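# Desk reset: the corner where all the chargers end up

I love a desk reset! It's my favorite small job in the whole apartment, and the back corner by the outlets is where I always begin.
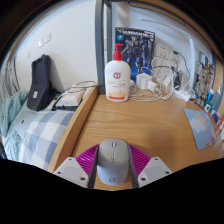 So, chargers first. Unplug everything you can (let the computer finish what it's doing) and pull each cord out to its full length on the bed or the floor. You'll find at least one that belongs to a phone you gave away years ago. Out it goes! Coil the rest loosely, around your hand and never around the adapter, and close each coil with a strip of hook-and-loop tape. I cut mine 2 inches longer than I think I need.

**Label both ends.** Masking tape folded over into a little flag works beautifully. Hayley Nuttall wrote to me after my last cable post and said she uses a different color for each person in the house, and I've copied her ever since.

**Give the power strip a proper place.** Along the wall is good, with the switch where you can reach it. Don't bury it under papers, and don't plug one strip into another.

**Mouse and mouse pad.** Turn off or unplug the mouse, then wipe it with a barely damp cloth and go around the scroll wheel with a dry cotton swab (so satisfying). A cloth pad can usually be washed by hand in lukewarm water with a drop of dish soap. Press it in a towel and dry it flat, overnight at least.

**The desktop itself.** On wood, wipe with the grain and dry right away. Pump bottles like to leave rings, so I lift mine and wipe the bottom too.

**Kit boxes and other treasures.** Keep them out! A model kit box standing up against the wall takes hardly any room and makes me happy every time I sit down. Dust the top edge with a soft paintbrush.

In April I'm doing drawers.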